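How to Set Up a One-Basket Snack and Supply Station (Without Buying a System)

By Yolanda Lozano

I have read a lot of organizing advice, and most of it ends at a checkout page. Matching bins, label makers, little acrylic risers. I tried a set of those once, the stackable Clirier trays, and after 3 months the trays were full of receipts and the stuff they were meant to hold was back on the table.

So I'm wary of anyone who says a container will change your life. A single open basket does do one modest job well, though. It gives the small boxes and bottles that drift around a tabletop one place to land. Setting one up takes 30 minutes, most of it spent deciding what doesn't go in.

What you need

A rectangular basket with open sides. Plastic is fine. Skip the lid.
A paper bag you already have.
A table that backs up to a wall.

Step 1. Empty the table

Take everything off and wipe it down. Put back only what you used in the past week. You will want to argue with this. I argued over a jar of Dokska mustard and lost.

Step 2. Pick the basket by its front

The catalogs talk about capacity. I don't find that number much use, because a deep basket with a high front just hides things at the bottom. Get one where the front wall is lower than the back, or at least has slots you can see through. A thick rim is nicer on the hands when you pull it toward you. Mine came from Villanueva, the discount place, and the fancier version two aisles over did nothing extra that I could find.

Step 3. Load from the back

Small square boxes go first, in a single row against the rear wall, sides touching. If the brand uses different colors for different kinds, keep the colored faces toward you. Don't stack a second layer. People do, and then they never see the bottom one again.

Bottles go in front of the boxes at one end. Yes, that covers a box. I've seen tutorials that insist every label must show, and I don't buy it. Put the bottle in front of the one you reach for least.
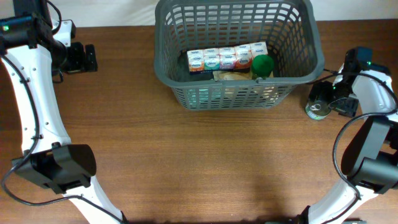

Boxes in a row at the back, green bottle at the right end, paper bag in front.

Step 4. Give the loose stuff a bag

A paper bag with the top crumpled down will hold whatever is too small or too floppy to stand up. Tuck it in low, in front of the row, so the box faces still clear it. Fabric liners are sold for this purpose. I have owned one, and it mostly collected crumbs — the bag you can throw away.

Step 5. Push it back

Set the basket near the wall with the low side facing out. Leave the front of the table free for actual work.

Does it stay neat?

Partly. The back row holds up because the boxes prop each other up. Once you take two out, the rest start to lean, and you either slide them together or live with it. I live with it until refill day.

One last caution about labels. The Ivuvetti planner I was given suggests tagging each section of the basket. If you need a tag to find a green bottle, the basket is too full. Take something out.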